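Troltutport tenants question Avmont's water-saving claims

Residents' group asks for meter readings before 81 flats are refitted

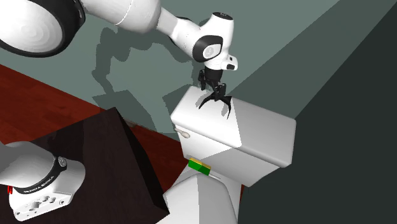
What we are asking for

Avmont says new toilets will cut water bills by 36 per cent. We have seen a brochure and no readings. The trial at Brestis covered five flats and ran for three weeks in July, when many people were away.

"I'd love a smaller bill," said Nusrat Niazi, who chairs the group. "Show me one first."

Avmont has yet to reply to our letter.

Press contact: Noman Mohmand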